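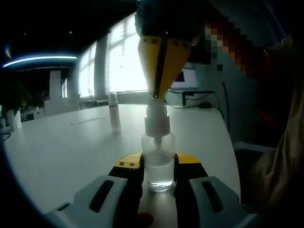
Home | Grippers | Arms | Controllers | Bench Trials | Contact

Masov Hand-Held Gripper, curved finger
Item 674

A gripper you work yourself, for trying out a grasp before you bolt anything to an arm. Two curved gray plastic fingers, black inner pads, yellow bracket. It looks like kitchenware and we have stopped fighting that.

We tried it against the Joltton tapered pair on small glass bottles with pump tops. The Masov is the one you want for holding the bottle. The Joltton comes to a narrow point, good for pressing on a pump and fairly hopeless at hugging anything round. Buy 2 different grippers, in other words — we would say that, we sell both.

Spare pads come in packs of 8. You will lose one under the bench.

Ships from our Trimomora warehouse. Batteries not included, as the motor is you.

40 shares | 2 comments

Related items
Joltton Tapered Finger Pair
Afolabi Bench Controller
Masov Replacement Pads, pack of 8
Afolabi Wrist Camera Mount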